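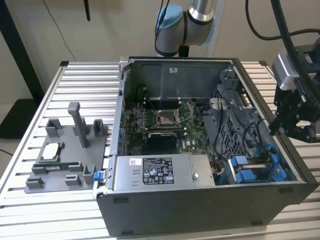 The refurbishing bench at Vikolholm handled 2,027 desktop towers last year, most of them office machines returned at the end of a lease. The technician who runs it has worked there for six years and asked that this article stick to the work.

"The case goes on its side before anything else," the technician said. "You want the board flat and the socket facing up. If a processor slips while the tower is standing, it lands on pins."

Processors and memory are taken out, tested apart from the board and put back. Of last year's machines, 1,044 were sold complete. The rest were stripped for parts, with the usable boards going to Cudeck, a repair shop two streets away.

Bent socket pins are the most common reason a board is rejected. The technician checks them under a lamp, from two directions, before a chip goes anywhere near.

"A bent pin throws the reflection off. You learn to look for the one that doesn't shine like its neighbors. After that, the lever comes up, the chip goes in flat, and you don't push on it." 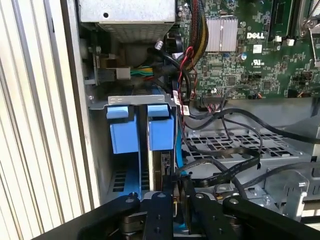 Cables take more time than the chips do. "Drive cables and power leads get in the way of everything. I move them over to one side and leave them plugged in if I can. Each connector you pull is one more to put back, and an old clip will snap."

Drive carriers are a lesser problem. The technician likes the plastic kind, which come out without a screwdriver, but keeps 29 spares in a drawer for the ones with broken tabs. Disks are wiped by Van Dijk, an outside contractor, and return on Sunday evening.

Loose parts are never laid on the bare table. Memory sits in slotted supports and the processor in a square holder, on a plate kept next to the case.

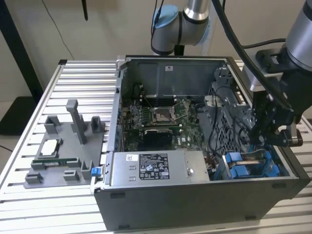 Processor and memory module in their holders, beside the open case.

Asked what should change, the technician named the paperwork. Floron, the stock program used at the bench, lists a tower as one item, so a memory module moved between machines has to be entered by hand twice.

"I do it at four in the afternoon, all in one go. The entries for January are still wrong."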